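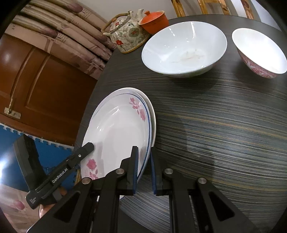 The round-edged table, with the plates, the bowls and the teapot.

I promised in June that I would write down how I plan the money for our second pair of hand-held grippers. It took me longer than I wanted. Several readers asked for the spreadsheet, but the spreadsheet is ugly and full of my private abbreviations, so I will explain it in words.

First the situation. Our group is small and we record tableware tasks: picking up plates, separating bowls, moving things from one side of a table to the other. For the first year we had one pair of grippers and one budget line, which was called "equipment" and contained everything from the devices to the tape. This was a mistake. When the line was empty, we could not say what had emptied it.

Now I have four lines. They are devices, wear parts, storage, and household objects. The last one makes people smile when I present it, but I defend it every time. If you want to record dishes, you have to buy dishes, and they should differ from each other. Two stacked plates with a glossy surface are one problem, and a deep bowl with a thin rim is another. A teapot with an arched handle is a third one, and I would not buy only one kind of teapot. I put 204 dollars in this line for the next period. I buy part of it new and the rest second hand, and I write the diameter on a list before anything goes in the cupboard.

The wear parts were the line I had forgotten completely. Pads are soft, and soft things wear out. I asked two suppliers, Grisent and Gidey, for a price on replacement pads. Grisent sells them only in sets, so the price per piece looks good until you see how many you must take. Gidey sells them one by one, with a shipping fee that does not change with the quantity. I made a small calculation and the two offers become equal at nine pads. We will need more than that, so I chose Grisent.

Please ask also for the delivery time in writing. Our last order needed 47 days, and the price on the offer was valid for less than this. I had to request the offer again, and then the approval again - two signatures, the same two people, the same form.

For the devices themselves I am still careful. A second pair would let two people work at the same table, 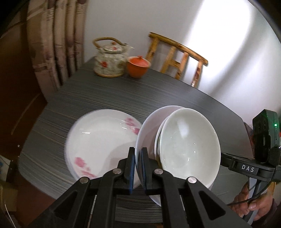 but it also doubles the cables, the chargers and the time for checking at the start of a session. My rule is that a device is not in the budget before its storage is in the budget. Video fills a disk faster than one believes, and I have seen a good week of work wait because there was no place to copy it. So in my plan the disks come one order earlier than the grippers.

There is also the question of the software. We keep our session notes in Terasano, and a second pair means a second seat in the license. It is not expensive, but it is paid every year, and I had first written it as a one-time cost. If you share the plan with your administration, mark the yearly costs in another color. Mine asked for it and I now do it for myself too.

The complete plan has the name Prukoldale in our folders, after the street where we had our first room. The version I describe is from 29 September 2022 and it is not approved yet. I expect they will cut the household objects first, as they did before. In that case I will move one disk to the next period and keep the bowls.

If somebody has experience with pads from another supplier, please write me in the comments, with the price per piece and the shipping if possible.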